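Erkstead Handling Project -- progress report to Vonance
Period ending December
From: Joana Baptista, practice lead
Cc: Sequeira (site), Giren (integration)

Where we are

Draft 8 of the working rules is out. Sequeira have signed off on sections 1 through 5, Giren still have comments open on section 6 (speed near containers) and want another round. I expect that to close before the next report. Budget line for the rules work is on plan, nothing to ask for.

Logged 2,636 picks under the draft rules this period. Of those 84 were stopped by the operator or by the force limit. Every stop has a written entry, which was the thing you asked us to fix last time. Entries are short but they are there.

What changed in the rules

Start of shift check. Was a page and a half, now one side. Fingers, wrist cable, e-stop, camera view, work surface. Operator initials each line. The old version got skipped on busy mornings and I would sooner have a short one that gets done.

Who can clear a stop. Only the person who was running the cell when it stopped, or the shift lead if they've left the floor. Second person has to be in sight of the arm. This was loose before and two people at Sequeira had been told different things.

Force limits. Grip force now set per item class and not per shift. Thin-walled plastic gets the lowest setting. Classes are on the laminated card, if an item isnt on the card it goes down as unclassed and runs at the lowest setting until somebody adds it.

Teach mode. Hands stay out of the space between the fingers, full stop. We had wording that allowed it "with care" and it's gone.

Open findings from the walk-through

I did the walk-through on a Saturday with the site team, no production running. Went section by section against draft 8.

1. E-stop on the far side of the bench is hard to reach if you are sitting. Sequeira moving it. Part ordered, no date yet.

2. Stop log and shift log use different names for the same items. Makes it slow to match them up. Giren will send one list and both logs switch to it -- not hard, just needs doing.

3. Wrist camera and fast moves. When the wrist moves quickly the picture smears and you can't make out edges you would want to grip by. Clear plastic is the worst of it, the rims turn to pale streaks, and a bright yellow item nearby pulls the eye. Proposed rule for section 6: no grip decision, by operator or by software, on a smeared view. Arm settles first, then look, then close.
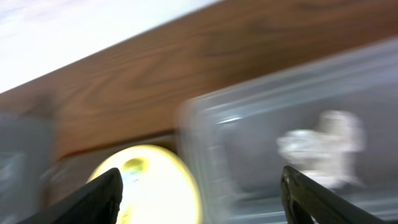 4. Training records. All operators have done the basic module. The refresher has no owner at Sequeira right now. I've asked for a name, will chase.

5. Signage. Old speed limit still posted by the door from draft 5. Needs to come down, I flagged it on the day.

Disagreement you should know about

Giren think the settle rule in item 3 costs too much cycle time. They would rather cap wrist speed near containers and leave the rest to the integrator. My view is a speed cap alone doesn't cover it -- the operator still has to know when a view is good enough to act on, and a cap says nothing about that. We agreed to run both versions side by side, 40 picks each, same items, same operator, and compare stops and time per pick. If it's close I will go with the settle rule because it is easier to train and easier to audit. If you have a preference I'd like it before we start.

Not done

Rules for two people sharing one cell. Started, parked, too many open questions about who holds the pendant. Moved to next period.

Plain language version for new starters. Half written. Reads ok so far but the force limit part is still full of jargon and needs a rewrite.

Incident form review. Havent touched it.

Next period

Close section 6 with Giren.
Run the side by side and write it up, two pages max.
Get a refresher owner named.
One item list in both logs.
Issue draft 9, and if the comments are light that becomes the first offical version for Erkstead.

Needed from Vonance

A yes or no on sharing the rules outside the project once they are final. Sequeira want to use them at a second site and I have told them to wait for you. Also a contact for the audit visit, the one we had has moved on.

Stop log available if you want to go through it, just ask.

JB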